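Plovance Work Mat — Set-Up and Use

Section 4. Laying the mat and sorting small parts

12 shares | 3 comments

4.1 Before you start

The mat protects the tabletop and keeps small pieces from rolling. It is made for flat, hard tables. Do not use it on glass that has a raised rim or on folding tables with a center seam.

Clear the table and wipe it with a damp cloth. Let it dry fully. Any grit left under the mat will show through as a bump and may scratch a painted surface.

NOTE: A new mat holds the curl of its packing tube. Unroll it and leave it face down for 30 minutes before first use.

4.2 Laying the mat

1. Place the mat on the table with the matte side up and the border strip facing you.
2. Press from the center outward with the flat of your hand.
3. Check each corner. If one lifts, turn the mat over and weight that corner with a book for 9 hours.
4. Leave a margin of bare table on the sides where you keep tools. Tools with sharp ends should not rest on the mat.
5. Turn the mat to suit your reach. It does not need to line up with the table.

CAUTION: Do not iron the mat or heat it with a hair dryer. The border strip will separate.

4.3 Sorting

The Ikovton parts kit ships as one mixed bag. Small pieces are easier to find on a dark surface, so open the bag over the mat and not over the box.

1. Empty the bag onto the far half of the mat. Keep the near half free for assembly.
2. Pick out the wooden pieces first and set them to one side by length.
3. Pick out the light-colored pieces next.
4. Leave the metal pieces for last. They slide under the others.
5. Check the mat for fragments. Chips of packing material look much like the smallest spacers — compare each one with the parts sheet before you throw it away.

NOTE: The parts sheet lists 19 pieces. Spare spacers are not on the list. If a listed piece is missing, turn the bag inside out before contacting Waltell.

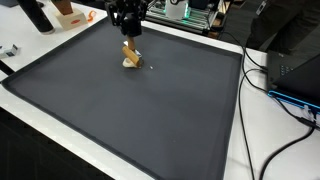 A reader, Pesonen, commented that step 1 would be better the other way around for anyone working seated, with the parts on the near half and assembly at the back, as the small spacers are hard to reach across a finished frame. Either layout is acceptable. If you use the near half for parts, keep sleeves clear of the edge of the mat.

4.4 Cleaning and storage

1. Remove all parts. Lift the mat by two corners and tip it over a tray to catch loose specks.
2. Wipe with lukewarm water and a drop of dish soap. Do not use alcohol or furniture polish.
3. Dry flat. Do not hang the mat by its border.
4. Roll it with the matte side out and return it to the tube.

CAUTION: Do not store anything inside the rolled mat. Hard pieces leave dents that stay.

The surface may turn slightly shiny after 100 cleanings. Grip is not affected. Replace the mat if the border strip comes loose along any side — glue does not hold on this material.

For storage of the sorted parts, see Section 5.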